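# Folding T-shirts for guest storage at Bodin House

Revised Wednesday, April 3, 2019. Applies to all household staff and replaces the Wanano laundry sheet.

Short-sleeved T-shirts are to be folded on a made bed with the sheet drawn flat. A bed gives more room than the linen room counter and spares the back if the folder stands close to the long side.

1. Lay the shirt face down and smooth it from the collar to the hem.
2. Fold each side in towards the middle, turning the sleeve back against the body.
3. Take both lower corners of the hem and pull gently until the lower edge is straight.
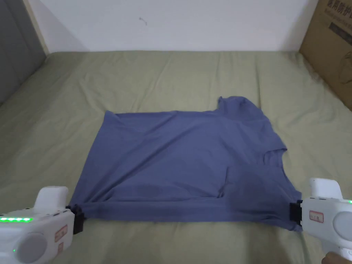
4. Bring the hem up to just below the collar – do not cover the neckline.
5. Fold once more and turn the shirt over.

The finished width should suit the Evine drawers, which are 35 cm across inside. Creases that remain after step 3 may be smoothed by hand. Shirts with printed fronts are folded in the same manner but stored flat, with no more than 100 in each Lestix cabinet.

Before the next item is laid out, check the sheet itself. Any rucks should be pulled towards the foot of the bed and tucked in, as they will mark soft cotton.

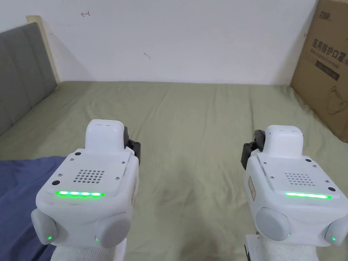
*The bed with its sage-green sheet.*

Long-sleeved garments are covered in sheet 132. Stock is next reviewed in August.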